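Das Glück am Boden der Schachtel

Wer als Kind je mit dem ganzen Arm in einer Müslipackung gesteckt hat, weiß, wovon Maximiliano Escobar redet. »Der Rest ist das Beste!«, ruft er und schüttelt ein paar Krümel in seine Schale. In Drorska, wo er aufgewachsen ist, stand die Schachtel morgens einfach mitten auf dem Tisch, offen, ohne Clip, ohne Vorratsdose, und vier Geschwister bedienten sich daraus.

Heute sammelt er Frühstücksgeschichten, fast 1074 hat er beisammen, aus Küchen in Homach, aus Kantinen, von Zeltplätzen. Wunderbar, wie verschieden die Leute das machen: erst die Milch, erst die Flocken, trocken aus der Hand (meine Fraktion!). Und dann dieses Geräusch beim Einschenken, dieses Prasseln, das durch die halbe Wohnung geht.
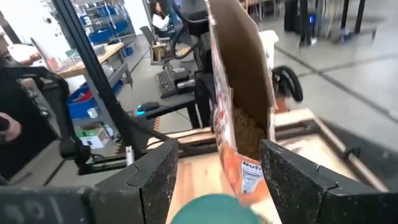

Am liebsten mag Escobar die Tage, an denen es gerade noch für eine Portion reicht. Dann kippt er die Packung langsam, klopft zweimal gegen die Pappe und wartet. Meistens kommt erst gar nichts und dann alles auf einmal, und ein Teil davon landet neben der Schale. Den isst er zuerst.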